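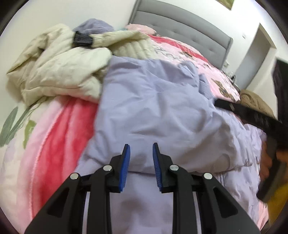
Lavender garment and cream puffer jacket, on a bed

About Cluvach

Cluvach is a home tidying service in Fimcombe. We sort, fold and store clothes, bedding and blankets. Most visits start in the bedroom, with everything out on the bed.

Judite Azevedo handles bookings and first visits. Gerrit Verbeke runs the folding classes, held Tuesdays at our Van Loon Street room. Each class lasts 90 minutes and takes up to 9 people.

Winter coats can be stored with us from April on. Storage is $32 per bag for the season, labels included.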